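How to ask for a court file and read it when you get it

When a criminal case is in the news, most people know only what was written in two or three short articles. The court file says much more, and in many places any person can ask to look at it. I did this for the first time because of a case in Nammont, where I live, and I made almost every mistake that is possible. I write the steps down so that you can make fewer.

Please understand that I am not a lawyer. The rules are different from one province or state to another, and the clerk at your court knows them better than I do.

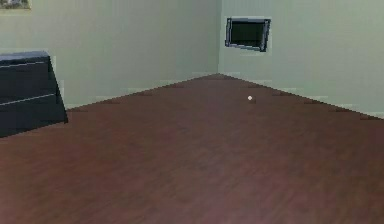

Page last changed: December 2025

What you need before you start

You need the name of the accused person, spelled in the same way as the court spells it, and the name of the court. If you have the file number, everything goes faster. The number is sometimes printed on the daily court list, which hangs near the entrance or is on the court's website. Newspapers almost never print it.

Bring identification, a pen and a way to pay. At the Nammont registry the desk does not take cash for amounts over 30 dollars, and I had to go out and come back.

Step 1. Find out which court has the file

A serious charge often begins in the lower court and is then moved up. The file moves with it, but not on the same day. In February I went to the lower court and was told that the file had left. At the higher court they told me it had not arrived. If this happens to you, ask for the date of the transfer and try again one week after it.

Step 2. Check if there is a publication ban

Ask this question at the desk before any other: "Is there a ban or a sealing order on this file?" A ban normally means you may read, but you may not publish certain things, for example the name of a victim. A sealing order means you may not read at all, or not some of the pages. In cases with children or with sexual offences you should expect one or the other. Posting on social media is also publishing. So is a message to a large group chat.

Step 3. Fill in the request form

The form has usually one page. Write the file number in the first box and then say which documents you want. If you write "everything", the clerk must check every page and you will wait much longer. I recommend to ask first for these:

The charging document (called information or indictment)
The list of appearances
Any agreed statement of facts
The reasons for sentence, if there is already a sentence

There can be a box for the reason of your request. I wrote "personal interest" and it was accepted. In some courts you can leave it empty.

Step 4. Pay and wait

Looking at the file cost me nothing, but copies are charged by the page. My first file had 187 pages, and I ordered all of them without looking. This was foolish, as many were the same notice sent to different people. Read first at the table in the registry, put down the page numbers you want, and order only these.

My copies were ready after 13 working days. If nothing has come after 30, call the registry and give them your receipt number.

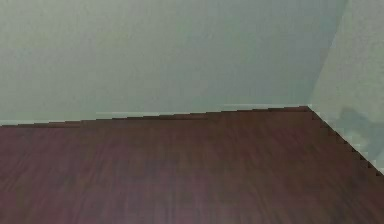

Step 5. Read the list of appearances first

It is the least exciting paper and the most useful one. It shows each date, what was planned and what was done. You will see the word "adjourned" many times. This does not mean that something is wrong. Lawyers wait for reports, for disclosure of evidence, or for a free day in the calendar.

Step 6. Compare the charges

Put the first charging document next to the last one. Charges can be added, changed or taken away, and a plea is often to a smaller number of charges than the police announced. If a charge is marked "withdrawn" or "stayed", look in your own rules for what the word means there. I had believed they were the same thing, and they are not.

Step 7. Be careful with allegations

A police summary or an application for bail tells one side, and nothing in it was tested yet. The agreed statement of facts is different, as both sides have accepted it. When you repeat something from the file, say which paper it comes from. Write "the police summary alleges", and keep "the court found" for what a judge has decided.

If your request is refused

Ask for the refusal in writing, with the rule it is based on. At the Obura courthouse I was refused one exhibit and was given a second form, for an application to a judge. I did not continue with it, so I cannot describe that part. The public law library in Gilletti keeps a binder with completed forms, and the staff will show you which one is for your court, although they may not fill it in for you.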